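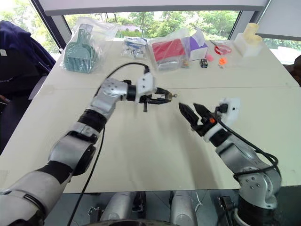
When a Robot Stops: What Happened to the Two-Armed Robot at Brunlow

Robots can do some jobs very well. They can also go wrong. When a robot goes wrong, the people who work with it have to find out why before they switch it back on. This page tells you about one fault, how it was found and what was changed.

What was the robot supposed to do?

The robot at the Brunlow workshop has two arms. Each arm ends in a gripper, a kind of hand with two fingers. The robot was learning to pass small things from one gripper to the other. People do this all the time without thinking. You might pick up a pencil with your left hand and move it to your right.

For a robot it is harder. The left gripper must hold on until the right gripper has a firm hold too. Then the left one must let go. If it lets go too soon, the object falls. If it lets go too late, the two arms pull against each other.

What went wrong?

One day in August, the robot was passing a plastic block. It had done this 46 times that morning with no trouble. On the next try, the right arm did not stop where it should have. It kept moving and pushed its gripper into the left one. There was a loud click, and both arms froze.

The arms froze on purpose. Inside each joint is a motor, and a computer checks how hard the motor is pushing. If it pushes too hard, the computer stops everything. This is called a protective stop. No person was hurt. One gripper finger was bent and had to be replaced.

How did they find the cause?

Nhàn Khúc runs the robot. The first thing she did was press the red emergency stop button, even though the arms were already still. A robot that has stopped by itself might start again. With the button pressed, it cannot.

Next she looked at the log. A log is a list the computer keeps of everything the robot does. It showed that the right arm had lost its signal for part of a second. During that time the computer was using old information. It thought the arm was farther back than it really was.

Angelica Barredo repairs the machines. She checked the cable that runs along the right arm. Cables on a robot bend every time the arm bends. This one had been fixed too tightly near the elbow, so it was stretched whenever the arm reached across the table. A thin wire inside had cracked. Sometimes the two ends touched and the signal got through. Sometimes they did not.

A fault that comes and goes like this is called an intermittent fault. It can be hard to find, as everything may work perfectly while you are testing it.

What did they change?

The new cable has a loose loop in it, so it can move with the arm. It is checked after every 2000 passes. The program was changed too. If the signal is lost, both arms now stop right away and wait for a person.

The arms also move more slowly when the grippers are less than 20 centimeters apart.

Words to know

Gripper: the part of a robot that holds things.
Joint: a place where a robot arm can bend or turn.
Log: a list of what a machine has done and when.
Protective stop: a stop the robot makes by itself when something is not right.
Intermittent fault: a problem that comes and goes.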